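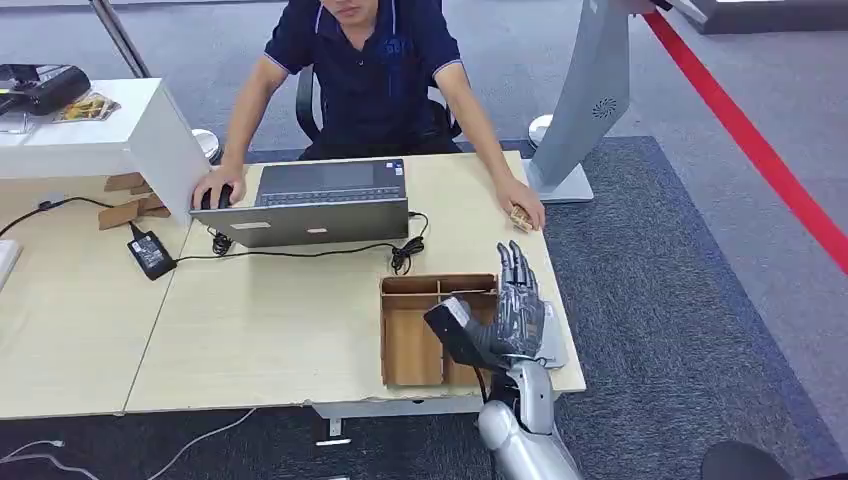 Robot hand at the bench, fingers up, partitioned cardboard box beside it. Marcelino on the laptop.

Ticket 131: Right hand drops off the bus when the wrist turns
Project: Okener (humanoid upper body, shared workshop)
Opened by: Hoi-yan Liao
Assigned to: Muthu Bangera
Priority: Normal
Status: Closed

Problem
Right hand stops responding during a pick from the cardboard organizer. Arm keeps moving, fingers hold their last commanded position. Console shows "hand_r: no reply" and then repeats it until the hand is power cycled. Left hand unaffected on the same script.

Steps to reproduce
Home both arms. Open right hand. Move to the pre-grasp pose over the box. Rotate wrist inward past 40 degrees. Fault appears on most runs, never with the wrist at zero.

Muthu Bangera, 10:20
Is this the build from before or after the April firmware change? Please attach the bus log and the supply voltage at the hand connector.

Hoi-yan Liao, 10:45
After. Log attached. 24.1 V at rest, 23.8 V with all fingers closing. Rolled back to the old firmware and got the same fault, so I have put the new one back.

Muthu Bangera, 11:30
Voltage is fine. The log has a burst of CRC errors just before each dropout, and the error count tracks wrist angle. Looks like the data pair. With the arm powered but torque off, turn the wrist by hand and watch the counter.

Marcelino Mateos, 13:05
Done. Counter is flat to 35 degrees, then climbs. Pressing the cable against the forearm near the wrist stops it. Connector at the hand end reseated, no change.

Muthu Bangera, 13:15
Then it is the cable or the crimp. Swap the cable before opening the wrist housing.

Marcelino Mateos, 15:40
Swapped for the spare from the Flindero drawer. Old cable has 2 broken strands in one data conductor, about 15 mm back from the plug. The tie was too close to the connector and all the bending happened there. New cable is tied further down with a service loop.

Hoi-yan Liao, 16:30
Ran the pick script for an hour with full wrist travel. CRC counter at zero. No dropouts.

Muthu Bangera, 16:35
Closing. Ajith, please check the tie position on the left arm and order another spare.

Ajith Mudaliar, 17:10
Left arm has the same tie position. Moved it. Spare is on the parts list.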